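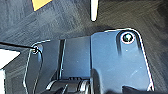
The bracket plate, with its round bolt and a few pale specks.

Hardware swap returns to Rorkari

The Danladi hall gives its September evening over to brackets, bolts and other things people keep in coffee cans. Last time 213 parts went on the tables and 4 found new owners, a figure organizer Modupe Yusuf calls "growth."

Among the early entries is a dark blue-gray plate with rounded corners, offered by Poul Hauksdóttir, who has moved house with it twice and would like to know what it holds up. Suggestions may be left at the door. Entry is free, and leaving with more than you brought is encouraged.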